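Bamholm Table and Wall Panels: Set-up Guide
Section 7: Placing the table and bringing it into use
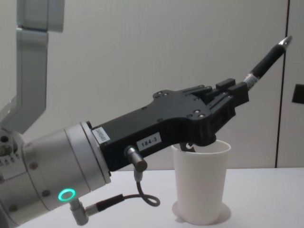 The Bamholm table is meant to stand close up to the wall panels, so the panels must be fixed before the table is moved into place. Section 6 covers the panels. Check them first for loose edges, and wipe off any dust from drilling while you can still reach the bottom of the wall. Neighbouring panels are not butted tight. The joint between them should show as a thin dark vertical line running straight down to the table surface, as it does to the right with the light grey panels and white top. A joint that widens towards the bottom means a panel has slipped and needs to be refitted.

Before you start

You will need a spirit level, the 2 spare felt strips from the accessories bag, a soft cloth and a paper cup. Allow two people for lifting. The top is not heavy, but it marks easily at the corners.

Placing the table

1. Clear the floor where the table will stand. Sweep up screws and plaster crumbs.

2. Screw all the feet fully in, then back each one out by one turn.

3. Lift the table into position. Do not drag it. Dragging can pull the feet out of their sockets.

4. Set the back edge parallel to the wall with a gap no wider than one felt strip. Stick a strip to the back edge near each end and push the table gently until both strips touch the panels.

5. Lay the spirit level along the front edge and adjust the front feet. Turn the level through a right angle and adjust the back feet.

6. Measure from the floor to the upper face of the top at each corner. The set height is 790 mm. If your floor slopes, keep the highest corner at this figure and raise the others to match.

7. Tighten the locking nut on each foot while a second person holds the foot still.

Note: On a floating floor, check the level again after the table has been in use for a week. The feet settle a little.

Checking for wobble

Stand a paper cup, half filled with cold water, in the middle of the top. Press down firmly on each corner in turn and watch the water. A slight ripple is normal. If the cup shifts or the water slops up the side, one foot is not carrying its share of the weight. Loosen its locking nut, wind the foot down until it meets the floor, and tighten the nut again.

Repeat with the cup near each end. Use paper for this and not glass, as a glass is heavy enough to hide a small movement.

Caution: Do not stand or kneel on the table to reach the upper panels. Use steps.

Looking after the surface

The white top will stand up to ordinary use, but coffee, tea and fruit juice should be wiped up the same day. Rings left by cups come off with warm water and a little washing-up liquid. For older rings, lay a damp cloth over the mark for ten minutes and wipe again. Dry the top afterwards, especially along the back edge where water can run down behind the table.

Caution: Do not use scouring powder, wire wool or bleach. They dull the finish and the dull patch cannot be polished out.

Caution: Put a mat under anything hotter than 78 °C. Drinks fresh from a boiling kettle are above this.

Wipe the panels with a dry cloth. If a splash has reached a joint, blot it with kitchen paper. Never spray cleaner straight on to the joint, and do not fill it with sealant, which stops the panels moving as the room warms and cools.

Moving the table

Undo the locking nuts, wind the feet fully in and take everything off the top. Peel back the felt strips slowly. If they tear, new ones can be ordered from Wurkico under the name Bendov edge strip, in white or grey. The grey is less noticeable against the panels.

Corrections to this section should be sent to Rowena Macaraeg at Wurkico. Text checked by Renato Buenaventura, 9 January 2023. Section 8, Fitting the cable tray, will be reissued in February.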